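Writing About Popular Music
Handout 4: Reissues and how to review them
Instructor: Tahmineh Kordestani

Okay, this is my favorite week of the whole course, so bear with me if I go on a bit! Last time we looked at reviewing a brand-new record on two listens. A reissue asks for something else. The record already has a story, and you have to decide how much of that story you believe.

Our main text is the expanded edition of Ornamik, the second album by Ro-un Cho. The first pressing on Rajan was 200 copies, and almost all of them went out by mail. The new set from Biltach adds 19 tracks: demos, a radio session, and a gorgeous slow version of "Ikon" that I can't stop playing.

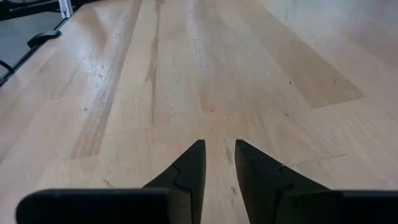

Pale wood tabletop with darker strips.

Listen to disc one straight through before you touch the extras. Please! The running order was Cho's own, and side two drops from the loud songs into that long, hushed stretch without any warning. Write down the moment you first notice the room sound on the vocals.

Then go to the demos. Pick one song and compare both takes line by line. What got cut? Did the tempo move? "February" loses a whole verse between demo and album, and I still go back and forth on whether that was the right call (we'll argue about it in class, bring opinions).

A word on liner notes: they are written by people who love the record, often very well, but check their claims against reviews from the time. The course folder has four of those, including one that really hated the drums.

Draft due 2018-08-13, two pages, double spaced. Quote lyrics sparingly and name the version you're quoting from.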